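Home | Current Issue | Archive | Authors | Contact
Print this article | E-mail this article

4.2 Two arms, one tabletop

We were eager to see whether the handover policy trained in Section 3 would carry over to objects it had never met, and the results made for a very happy July. The Pritach bench uses two arms mounted at opposite sides of a wooden tabletop, so that both can reach the middle and each keeps a patch of table mostly to itself. The objects are light and awkward on purpose: clear plastic cups, a small clear bowl, and thin crumpled or folded pieces that never sit the same way twice (Figure 4).

Da-eun Myung recorded 40 demonstrations by teleoperation. We held back 8 of them for tuning and trained on the rest, with no changes to the network from Section 3. Kyung-hwa Seol then ran 21 test trials, moving the cups and the bowl to new spots before each one.

The policy finished 13 of the 21 trials without help, and we think that is a wonderful number for such a small training set! Clear plastic gave the wrist view far less trouble than we had feared. Most of the failures came from the folded pieces, which slid away when a finger touched them from the side. What pleased us most was the timing: in several runs one arm paused over its cup until the other had cleared the bowl, a habit that we never labeled and that the Karia baseline did not show under the same conditions.

Figure 4. The Pritach bench, with an arm on each side, a clear cup near each gripper, and the bowl between them holding a crumpled green-and-white piece. A second, folded piece lies on the wood.

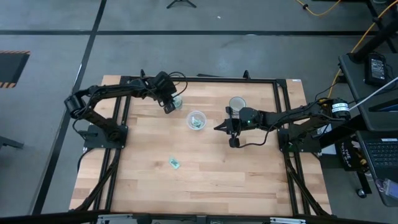 4.3 Comparison with the Karia baseline

For the baseline we kept the same demonstrations and the same held-back set, and changed only the way the two arms share information.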